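The office manager at Mimley starts her day at 7:30, before the telephones. When I arrive for our conversation she has already opened the mail, paid two suppliers and moved a meeting that was booked in a room with no heating. She offers me tea and apologizes for the boxes in the corridor.

"People think that my work is the calendar," she says. "The calendar is maybe one hour of it."

She joined the company when it had 15 employees and one printer. Her contract said "administrative assistant", and on the first morning she was given a key, a password on a piece of paper and a drawer full of receipts. The receipts went back almost two years. It took her until January to put them in order, and she still keeps the folder.

"I was angry with that drawer," she remembers. "But it taught me the whole company. I knew who travels, who forgets, which supplier sends the same invoice two times."

Today she looks after purchasing, contracts, payroll questions and the office lease. She also supervises two assistants. The accounts are kept by an outside firm, Filtel, and she is their only contact. Every month she sends them one package of documents, always with the same cover sheet, which she designed herself.

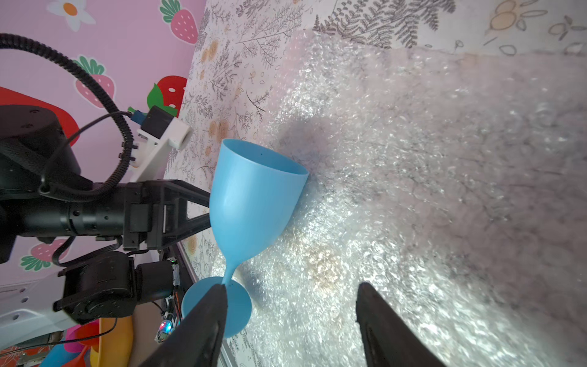
A light blue plastic wine glass lying on bubble wrap.

I ask her about the biggest change she made. She thinks for a long moment and then she names the purchase orders. Before, everybody bought what they needed and brought the paper later. Now any purchase over 300 dollars needs an order number first. Some colleagues did not like it.

"One engineer did not say good morning to me for a week," she says, and she laughs. "Then his own order was delivered to the wrong building, and with the number we found it in ten minutes. After this he was the first to ask for numbers."

Last year the team issued 1095 orders. Of these, 998 were closed without any correction. She knows both figures by heart, and she is more interested in the rest. Most of the mistakes were old delivery addresses, so the address field is now filled in automatically.

The software is called Sterano, and she chose it after testing it for one month against a system that was cheaper. She did not choose it for its functions. She telephoned the support line of each company on a Sunday evening, and only one of them called back on Monday before noon.

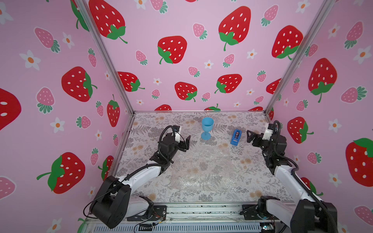
Two robot arms and the wine glass, with strawberry wallpaper behind.

We speak also about the less pleasant side. When the company lost its contract with Xiong, a client of many years, she had to prepare the letters about reduced hours. She asked the directors to let her give each letter by hand, and to have an answer ready for the question of holiday pay.

"A person who receives bad news wants to know practical things. What day, how much, who do I call. If I have this on a paper, I can sit with them and listen."

The hours were restored in the spring, but she kept the habit. Each new policy at Mimley now comes with one page of practical answers, written in her own simple style.

What does she look for in an assistant? Good spelling, she says at once, and then she corrects herself. Spelling can be checked. She prefers a person who calls back when they promised, and who writes down what was agreed. Her two assistants came from a hotel reception and from a dental practice - neither had worked in an office like this one before.

It is almost nine when the first call comes. It is the landlord, about the heating. She takes a pencil, writes the time of the call at the top of a clean page, and asks him to begin again from the start.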